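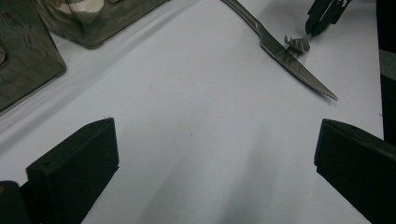
Fig. 1. Couteau de table à lame dentée et fourchette, sur plateau blanc.

Chapitre 12
Trier les couverts : une évidence ?

Les manuels d'économie domestique tiennent le tri pour acquis : les couteaux avec les couteaux, les fourchettes avec les fourchettes. Rima Tarawneh, dans ses cours à l'atelier Hodano, demandait d'abord à quoi sert ce classement, et les réponses étaient maigres. On gagne du temps, dit-on. Combien, et à quel moment du service ? La méthode Pasel promet 20 secondes par couvert dressé, sans préciser comment elle les mesure.

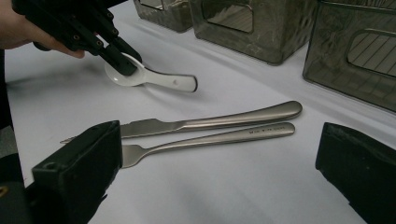

Reste le cas de la cuillère à soupe asiatique en céramique, courte, à manche plat, que la plupart des méthodes oublient. La ranger avec l'inox parce qu'elle est une cuillère, ou à part à cause de sa matière ? Nous examinerons les deux règles avant d'en recommander une, si toutefois l'une d'elles le mérite.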